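Tomildale

Tomildale is a sequence of fantasy novels by the Norwegian author Eskil Solheim, set in and around the drowned valley that gives the series its name. Three volumes make up the main story — The Salt Stair, The Lantern Tithe and A Winter for Katiyar — and they follow several generations of ferry families who work the flooded farms and trade with the hill towns above them. English readers know the books best through the translations by Agnes Engström, which keep a good deal of the dry, homely humour of the originals.

Background

Solheim began with a single short story about a ferryman who is paid in church bells, and for a long while he had no thought of making anything larger from it. His editor, Sølve Engebretsen, asked what became of the bells, and the answer grew into the opening chapters of The Salt Stair. The valley itself owes something to the reservoirs near the author's childhood home, where in dry summers the tops of old field walls would show above the water, and he has spoken fondly of being rowed out to look at them by his grandmother.

Plot and setting

The first book concerns Ysolde Marr, a young ferry pilot who discovers that the stair beneath the lake is still being climbed by somebody. The Lantern Tithe moves forward a generation to her nephew, a rather timid boy who must carry a light to every household on the shore, and it is generally thought the gentlest of the three. The last volume leaves the lake for the mountain city of Katiyar, whose people have always denied that the valley was flooded on their orders. Readers who like their maps will be glad to know that there is one in every volume, though the one in the second book puts the mill on the wrong bank.

Editions

The Norwegian paperbacks were followed by the English translations from Gitance, a small press with a long fondness for northern fantasy. A collected edition was announced on 2019-08-31, bringing all the novels together in a slipcase with thirteen full-page drawings by Dezső Csonka, whose inky, crowded lake scenes had already appeared on the separate covers. The print run was 3,000 sets, of which 500 were signed by author and artist, and orders were sent out from October onwards. A cheaper edition without the slipcase came later and has stayed in print.
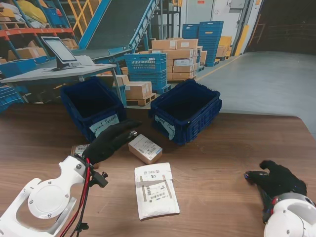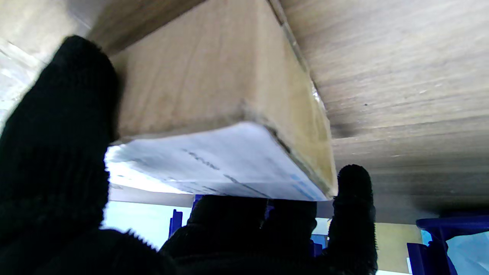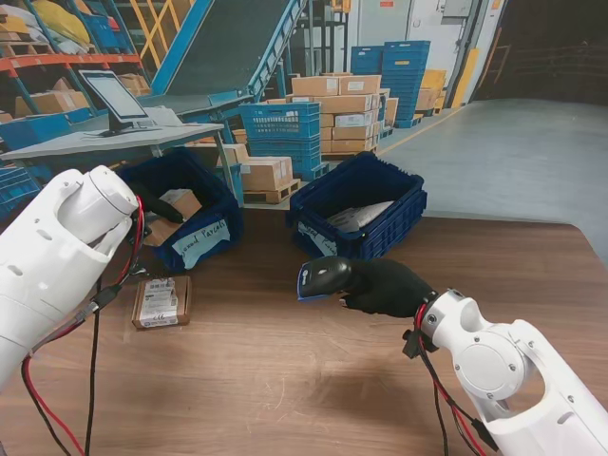

The collected edition was sold by post alone, directly by Gitance, and came with a small extra that has become dear to collectors: a twelve-page booklet called Culotine, telling the tale of the valley's travelling tailor. It was sent separately from the slipcase, and the two sorts of packing — a tan cardboard box such as the small labelled one on the table with the white padded mailer, and a soft envelope much like that mailer — are often kept along with the books. Ferhat Oral's reader's guide to the series gives a whole chapter to the booklet, and argues, quite persuasively, that the tailor is the climber on the stair. Solheim has never said whether he agrees. The story has not been reprinted in the cheaper edition.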